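Two-arm cloth folding for a school club: is it worth it, or do we go back to blocks?

Posted 2018-01-07 in Clubs and Student Projects

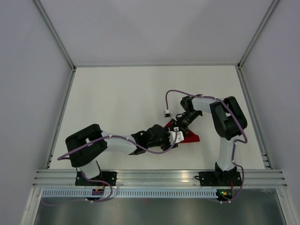

I help run the after-school robotics club at Clerkent and I'd like a second opinion before we sink the rest of the year into this. We have two arms on one bench, and since September the students have been trying to get them to fold a piece of cloth. The showcase at Haugland wants a "household task" entry and folding won the vote. I voted for sorting blocks, for the record.

Where we stand: the arms are driven by hand with a pair of controllers, we record the runs, and then a learned program tries to copy what the students did. Driven by hand, a decent student can get a fold in a minute or so. On its own the thing gets hold of a corner, drags the cloth toward the middle, and then both grippers end up on the same bit of fabric and stay there. We have 1,802 recorded runs. The guide we're following says 2,000 is enough and that it "comes together" after that. I have my doubts about anything that is always going to start working a couple hundred tries from now.

The students are still keen. I'm the one who thinks we've been sold a video. Things I'd like to know:

Has anyone with a school budget gotten cloth to work with no hands on the controls, more than once in a row?

Is there any point in finishing the 2,000?

Would a stiffer cloth count as cheating?

One more detail, in case it matters: each run starts with the cloth just dropped on the table, anywhere. The students felt that was more honest.

bench_and_bolts

----

Just finish the 2,000, you're nearly there. More data always helps. Our club used blocks and it was fine. Also check your cables, loose cables cause a lot of problems with arms.

rookie_mentor_77

----

I'd ignore the advice to push on to 2,000. That number was right for whoever wrote the guide, with their table and their cloth, and they probably threw out their bad runs first. Did you? If six or seven students took turns driving, you have six or seven ways of folding mixed together. One grabs the near corner, the next one grabs the far corner, and the program splits the difference and grabs the middle with both hands. Sounds a lot like what you're getting.

What I'd try, in this order:

Pick one student's style and write it down. Left arm takes this corner, right arm takes that one, always the same. Go back through the recordings and keep only the runs that match, even if that leaves you with a small pile.

Start the cloth in the same place every time. Put tape on the table if you need to. "Anywhere on the table" is a much bigger job than it sounds and I wouldn't touch it until the easy version works 15 times in a row. Honest is fine, but you can be honest on the entry form about where the cloth starts.

Change to a stiffer cloth. It isn't cheating unless the Haugland rules say so, and the copy I have only says "fabric item." A thick dish towel holds its shape when you let go. Thin stuff slides and bunches, and then no two starts look alike to the cameras.

Look at what your cameras can see at the moment both grippers are down on the cloth. If the wrists are in the way of the corner, the program is guessing. The drivers are standing there looking with their own eyes, so they never notice. Make one of them drive from the camera pictures only, and see how they do. Ours at Brumham couldn't fold anything that way, and that told us more than a month of recording had.

To your first point: yes, once, sort of. We got one fold in half, with a towel, from a taped start. It worked on over half the tries on a good afternoon and hardly at all after someone moved a lamp. We never got the second fold. Anybody who shows you a full T-shirt from a school bench, ask to see the 3 tries before it.

notard_alum

----

The lamp thing, ugh. We have big windows on one side of the room and I never wrote down what time we recorded anything. The runs do come from a whole mix of drivers, and no, we didn't throw any out. I'll try the camera-only test at our next meeting and do the sorting before we record any more. Still not convinced, but it's cheaper than another two hundred runs.

bench_and_bolts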